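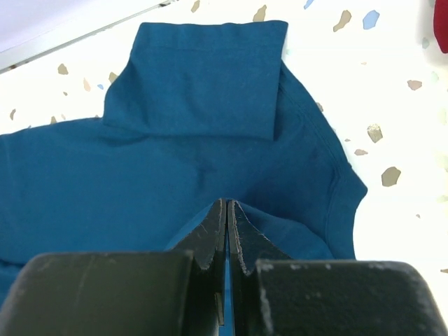 How a T-shirt is made, and how to fold one

9 March 2020
By Yaryna Shevchuk

You probably have a T-shirt on right now, or one in a drawer. It is one of the simplest pieces of clothing there is. It has no buttons, no zip and no pockets. Even so, a lot has to happen before it can be worn, and it takes a bit of practice to fold one well.

Where does the cloth come from?

Many T-shirts are made of cotton. Cotton is a plant that grows in warm countries. When its seed pods are ripe they split open, and inside is a ball of white fluff. The fluff is picked and cleaned, and the seeds are taken out. Then the fibres are combed so that they all lie the same way, and twisted into a long thread called yarn.

The yarn is then knitted. A knitting machine in a factory works a little like a person with two needles, only much faster, and it may have up to 3,000 needles set in a ring. The cloth comes out as a long tube.

Why is a T-shirt stretchy?

Look very closely at a T-shirt, with a magnifying glass if you have one. You will see rows of tiny loops, each one hooked through the next. When you pull the cloth the loops change shape, and when you let go they spring back. A cotton bed sheet is different. It is woven, with threads going over and under each other in straight lines, so it hardly stretches at all.

The parts of a T-shirt

The body is the big part that covers your front and back.

The sleeves are sewn on at the shoulders.

The hem is the folded edge at the bottom of the body and at the end of each sleeve. The cloth is turned under and stitched down so that it does not curl up.

The collar, or neckband, goes round the neck hole. It is often made of ribbed cloth — cloth with thin raised lines in it — because ribbing stretches wide enough for your head and then closes up again.

The seams are the lines where two pieces have been joined. Turn a T-shirt inside out and you can find them all.
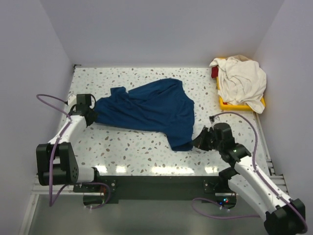
Nuvarness Museum Learning Team

When cloth is picked up by one end, it bunches there and the rest falls into folds and creases. A dark navy cloth shows this well. The ridges of the folds catch the light and the parts in between look a deeper blue.

Cloth is hard to fold for just this reason. A book or a box keeps its shape when you move it, and you know where its corners will be. A shirt takes a new shape each time you touch it. A sleeve can hide under the body, or the collar can end up beneath a fold. So the first job is always to find out which part is which.

How to fold a T-shirt

You need a flat surface. A table is easier than a bed.

1. Find the collar. Take hold of the shirt by both shoulders and give it one gentle shake.

2. Lay it down with the front facing the table and the collar furthest away from you.

3. Smooth it with your hands, starting in the middle and moving out to the sides.

4. Fold one side in towards the middle. Lay the sleeve back on itself so it does not stick out.

5. Do the same with the other side. You should now have a long rectangle.

6. Bring the bottom hem up to the collar. If the shirt is a big one, fold it in half again.

7. Turn it over.

If it comes out wonky, shake it out and start again from step 1. Jayson Cruzado, who runs our Saturday-club laundry table, folded 216 shirts for the September display and says the smoothing in step 3 makes the most difference.

Words to know

Fibre: a very thin hair-like strand, such as a strand of cotton.

Yarn: fibres twisted together to make a long thread.

Knit: to make cloth from loops of yarn.

Weave: to make cloth by crossing threads over and under each other.

Crease: a line made in cloth by folding or squashing it.

Something to try

Fold one T-shirt flat and roll another one up. Put them side by side in a drawer and leave them for a week. Then take both out and look for creases. Which one has more, and where are they? Draw what you find and bring it to the desk at the Drurkstead gallery — we put the drawings up on the wall by the knitting machine.

192 shares
3 comments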